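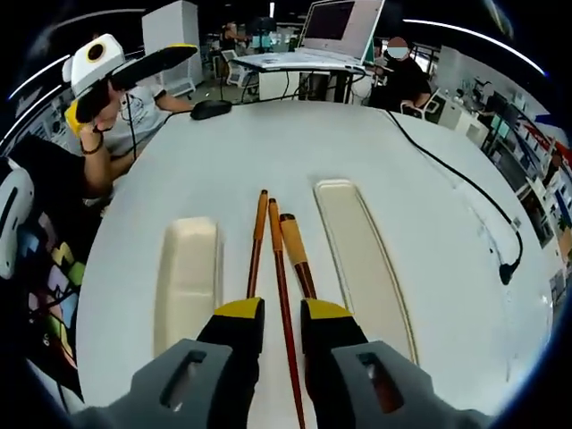 Table Setting and Service – Unit 4 handout
Instructor: Theda Ehlers. Lab help: Máté Tóth

Bring this to the practice session. Quiz comes from the reading plus this sheet.

Chopsticks – basics
- Always in pairs, matched. Check color and length before they go out. Odd one left over goes back in the drawer, not on the table.
- Lacquered ones: look at the tips and the bands near the top. Chips = pull them.
- Handle by the upper end only. Never the eating end, even with gloves.
- Laid side by side, tips to the left, both pointing the same way. Most common mistake last term.

Trays
Long narrow trays are for utensils, one kind per tray if you can. Straighten them last, when everything else is down. Rounded ends or square doesn't matter for grading, but don't mix shapes at one place setting.

Wipe the table first, then the trays, inside corners too. Crumbs collect there and guests do see them.

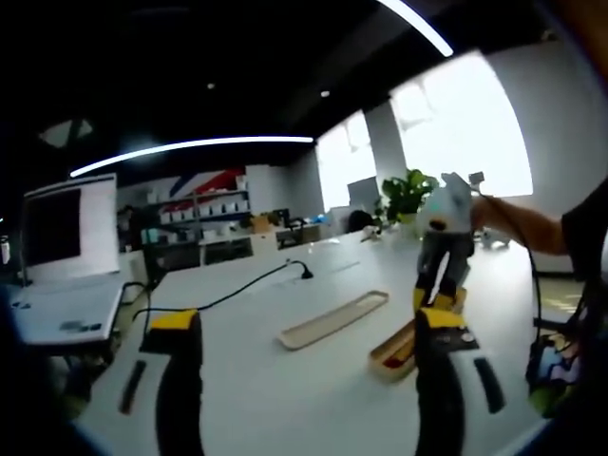
Anything that isn't part of the setting – laptops, cables, phones, water bottles – off the table before I come around. For practice runs it can stay, for the graded run it can't.

Moving pairs from tray to place
1. Pick up both together, level.
2. Set down, dont drop. You should hardly hear it.
3. Let go, then adjust once. Once! Fiddling costs time.

Timing: full section in 4 minutes. Slow and right beats fast for the first few tries.

Washing – lacquer by hand, mild soap, soft cloth, no soaking. Dry right away. Plain wood the same. Store flat, tips one direction.

Reading: Antoniadis, packet 2, the part on shared dishes. Skip the hotel chapter.

Graded run is worth 40 points, in Novemeber, partners posted on the door. Swaps – ask Máté, not me.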